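Small Parts, Shared Tables
How the Fostov workshop keeps its benches in order
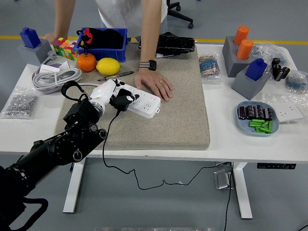

A power strip on the speckled mat, with bagged resistors and a plate of capacitors to the right.

The worktables at Fostov are seldom bare by midday. Bags of components accumulate beside chargers, tape and the occasional piece of fruit, and the building's managers have long accepted that a shared bench will look like one. Their concern is what happens to the smallest items.

Chrysanthi Kokkinos, who oversees supplies, revised the storage rules in April. Resistors and nuts now stay in clear bags until they are needed. Loose capacitors are placed on a plate, and fabric goods go into a bin. "A dish from the kitchen does the work of a divided tray," she said. "Members can see what they have."

Power receives separate attention. Each table is permitted one strip, and its lead must run to the nearest floor outlet. Lambros Tsolakis, the building manager, inspects the cords every Saturday and replaces any with worn insulation.

The stockroom holds some 2000 bags of parts, arranged on five shelves. Members return unopened bags at the end of a session. Opened ones remain on the table overnight, under the name of whoever signed for them.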